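Cómo grabar un disco de doom tú solo (y terminarlo)

Por Ákos Kun
20 de enero de 2018

Llevo años tocando el bajo en grupos con otras personas, y las otras personas tienen hijos, turnos de noche y opiniones sobre el platillo ride. El año pasado grabé por mi cuenta el primer disco de Ovent, que es un proyecto con un solo miembro y aun así llegó tarde a varios ensayos. Desde entonces me escribe gente preguntando cómo se hace. Esta es la versión larga de la respuesta, para no tener que pegarla a trozos en cada correo.

Doy por hecho que sabes tocar al menos un instrumento y que puedes fingir otro. Si no sabes tocar ninguno, el drone te queda dos puertas más allá y son muy amables.

Lo que hace falta

Un ordenador que aguante una sesión larga sin despegar del suelo. Una interfaz con dos entradas; yo uso una Xue pequeña con un potenciómetro que cruje, y he aprendido a no tocarlo. Una guitarra con cuerdas gruesas, un bajo, un micrófono dinámico de los de toda la vida y unos auriculares cerrados. Para los amplificadores tiro del simulador de Lerkov, que tiene demasiadas pantallas y exactamente un sonido que me gusta.

Con 1000 euros te montas todo esto de segunda mano y te sobra para cuerdas. Con más dinero se puede gastar más dinero. No he notado otra diferencia.

Paso 1. Escribe primero los riffs lentos

Parece absurdo, porque en este género todos los riffs son lentos, pero hay grados. Empieza por el más pesado de cada tema y deja los adornos para después. Grábalo con el móvil, sin claqueta, y no lo escuches hasta pasados unos días. Si al volver sigues moviendo la cabeza, se queda. Si te aburres tú, imagínate a tu cuñado.

Pon nombres útiles a los archivos. Yo tuve una carpeta con «riff bueno», «riff bueno 2», «riff bueno de verdad» y «Sabbath pero menos», y perdí una tarde entera buscando la intro del tercer corte. Tonalidad, tempo y una palabra que te recuerde algo. Con eso basta.

Afina bajo pero con medida. Yo me quedo en do. Por debajo de la la cuerda deja de dar notas y empieza a dar noticias, y luego hay que pelearse con la entonación en cada traste.

Paso 2. Monta una guía completa antes de grabar nada en serio

Haz un mapa del tema: claqueta, una guitarra de referencia y una voz tarareada que no enseñarás jamás. El mapa de tempo merece un rato. Una claqueta fija a 58 suena a ascensor averiado; deja que el estribillo suba un par de puntos y que el final se hunda. Los grupos de verdad lo hacen sin querer, tú tendrás que programarlo.

Escucha la guía haciendo otra cosa, fregar por ejemplo. En el doom la duración engaña mucho al que está tocando. Uno de mis temas tenía una sección central que yo consideraba hipnótica y que, oída desde la cocina, era un señor repitiendo un acorde. La dejé en la mitad y todavía me parece larga.

Anota los tijeretazos en papel y hazlos en la guía. Cortar ahora cuesta un clic. Cortar cuando ya tienes cuatro guitarras dobladas cuesta el fin de semana.
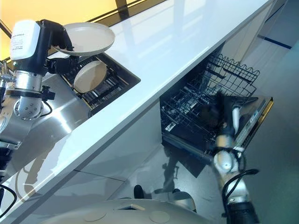
Paso 3. La batería, ese problema

Tienes tres opciones. La primera es tocarla tú, si sabes y tus vecinos son sordos o te deben dinero. La segunda es pagar a un batería para que te la grabe a distancia, y es la que recomiendo si el presupuesto llega: mándale la guía, el mapa de tempo y dos discos de referencia, y luego déjale en paz. La tercera es programarla, que fue mi caso.

Si programas, piensa en los brazos. Un batería humano no puede dar al charles, al timbal base y a dos platos a la vez, por mucho que en pantalla quede precioso. Mueve los golpes un poco respecto a la rejilla, sobre todo la caja, que en lo lento agradece llegar tarde. Varía la fuerza en cada golpe repetido. Y deja silencios: entre redoble y redoble hay un sitio enorme donde el oyente respira y tú te pones nervioso.

No uses todos los platos de la librería. La mía traía un gong. El gong sale en el disco una vez y me arrepiento a medias.

Paso 4. Guitarras y bajo

Graba siempre la señal limpia además de la procesada. Es aburrido y ocupa disco duro, pero te permite cambiar de amplificador cuando descubras que el sonido que te volvía loco de noche es, por la mañana, una aspiradora.

Dobla las rítmicas tocándolas dos veces de principio a fin. Copiar la misma toma y desplazarla unos milisegundos no engaña a nadie y suena a tubería. Una a cada lado, con menos ganancia de la que te pide el cuerpo. La pared de sonido la hace la suma; si cada guitarra por separado ya es una pared, juntas serán un solar.

El bajo va por el centro y partido en dos canales: uno limpio, para los graves, y otro sucio, sin nada por debajo de los medios. Como bajista te diré que el bajo es lo más importante del disco. Como persona que después lo mezcló, también.

Cambia las cuerdas de la guitarra antes de cada tanda de temas. Las del bajo no las toques si suenan a muerto y te gusta. Las mías tienen edad de votar.

Paso 5. La voz

Aquí se atasca todo el mundo. Cantar solo en una habitación, con auriculares, mientras haces de condenado a la hoguera, exige un aplomo que no dan en el conservatorio. Elige una hora en la que no haya nadie en casa, o avisa. Yo no avisé.

Cuelga una manta gruesa detrás de ti y no delante, que es donde todos la ponemos por instinto. El micro, a un palmo de la boca. Graba tres tomas enteras de cada tema y para. A partir de la cuarta empiezas a actuar, y se oye.

Si la letra va de cruzadas, plagas o abadías, comprueba un par de datos. Yo había ambientado un tema en 1410 y metí en la segunda estrofa a un rey que llevaba un buen rato enterrado. El público del metal histórico es pequeño, pero lee muchísimo y tiene correo electrónico.

Paso 6. Mezcla sin perder amigos

Lo primero, descansa una semana. Después baja todos los volúmenes a cero y ve subiendo por este orden: batería, bajo, guitarras, voz. La tentación es empezar por las guitarras. Resístela, que siempre habrá sitio para ellas y ya se encargan de ocuparlo.

Corta graves en todo lo que no sea bombo o bajo. Busca la frecuencia que molesta en las guitarras subiendo un filtro estrecho y paseándolo; cuando te duela, ahí es, y la bajas un poco. Un poco. En mi sesión llegué a tener 14 filtros en una sola pista, y al quitarlos todos mejoró de manera humillante.

La reverb, en canales auxiliares y con los graves recortados. Ya sé que quieres sonar como dentro de una catedral. En una catedral no se entiende nada, pregúntale a cualquiera que haya ido a una boda.

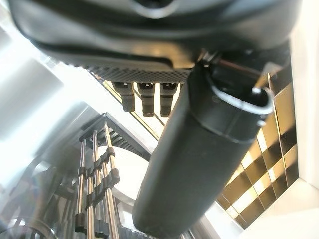 Pinza gris oscuro: carcasa, rejilla y conectores.

Compara tu mezcla con discos que te gusten, bajándoles el volumen hasta igualarlos con el tuyo. Escúchala en el coche, en el móvil y en los altavoces peores que tengas. Apunta lo que falla en cada sitio y corrige solamente lo que se repita. Si algo suena mal nada más que en el coche, la culpa puede ser del coche.

Paso 7. Masterización y orden de los temas

Paga a alguien para la masterización. Unos oídos que no hayan oído tus temas seiscientas veces valen lo que cuestan, y además te dirán que la caja está baja. La caja está baja. Entrega los archivos sin limitador y con aire por arriba.

Para el orden, pon el mejor tema de segundo. El primero tiene que abrir la puerta y el más largo cierra. Las introducciones ambientales con viento y campanas, una por disco como máximo. Lo digo desde la experiencia de quien compró una campana.

Paso 8. Sacarlo a la calle

Puedes subirlo tú mismo y ya está, o puedes escribir a sellos pequeños. A mí me lo editó Priketti en casete, después de un correo de cuatro líneas con un enlace que funcionaba. Lo del enlace parece poca cosa y, según me contaron ellos, elimina a buena parte de la competencia.

No encargues 1000 copias. Sé que el precio por unidad baja una barbaridad y que la calculadora de la fábrica te anima con colores. Luego llegan las cajas y hay que vivir con ellas. Empieza con una tirada que quepa debajo de una cama y reedita si se acaba.

Manda el disco a fanzines y webs con tiempo, un mes o más antes de la fecha. Escribe una hoja de presentación corta, con quién toca (tú), dónde se grabó (tu casa) y a qué se parece (sé honrado, lo van a poner igual). No uses la palabra «viaje».

Dudas que me llegan a menudo

¿Y los conciertos? Necesitas gente. Vuelve a leer el primer párrafo y decide.

¿Cuánto se tarda? Yo calculé un verano y acabé en febrero. Del año siguiente.

¿Se puede hacer sin simulador, con amplificador y micro? Claro, y suena mejor si la habitación acompaña. La mía tiene una lavadora al otro lado del tabique, y en el segundo corte, si subes mucho el volumen hacia el final, la oirás centrifugar casi a tempo.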